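5.2 The release fault

12 shares · 3 comments

Most of our failures were dull. A block slipped, a grasp closed on air, the planner gave up and said so. The release fault was more interesting, chiefly in that it waited until the task was finished. The controller would place the last cube, report success, and then, while opening the fingers, send one hand a stale wrist target left over from the approach. The hand went where it was told. The tower usually went with it.

We saw this in 11 of 127 stacking trials, all of them logged as successes. The success flag was set at the moment of contact loss, a choice that Abubakari defended warmly in October and has not mentioned lately. Figure 6 shows the workspace with the yellow cube on the red one, the green cube still on the table, and both hands open on either side. A stale target sent in this posture has very little room in which to be harmless.

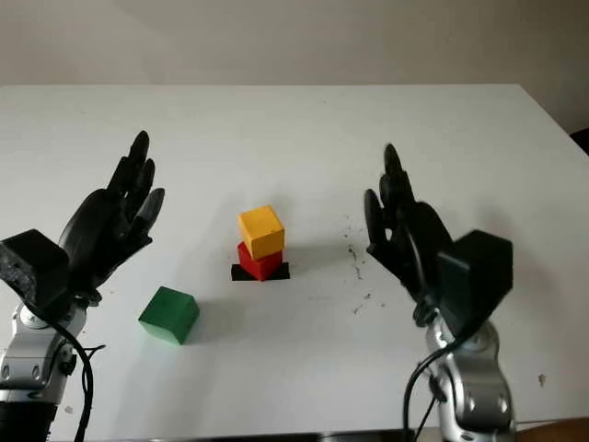
Figure 6. Two-block stack on the black pad, with a hand raised at each side.

2 min read

The cause was a buffer. Himitz, our motion layer, keeps the last wrist target until a new one arrives, and the release routine sent finger commands only. If the arm's hold command came in late, the old target was still sitting there, and Himitz -- a loyal piece of software -- carried it out. Neither module was wrong by its own documentation. We read both documents twice, hoping for someone to blame.

The force limit did not help. It was tuned to protect the hands from the table, and a wooden cube does not push back hard enough to trip it. A person's fingers might not either, at least at first contact, so we stopped all shared-table work until the fault was fixed.

The fix took seven lines. Release now clears the buffer, waits for the hold to be confirmed, and only then opens the fingers. We also moved the success check to after the hands have withdrawn, which lowered our reported success rate and improved its relation to the truth. The earlier trials were relabeled by hand by Akpalu and Nouri, who have asked that the next fault be a shorter one.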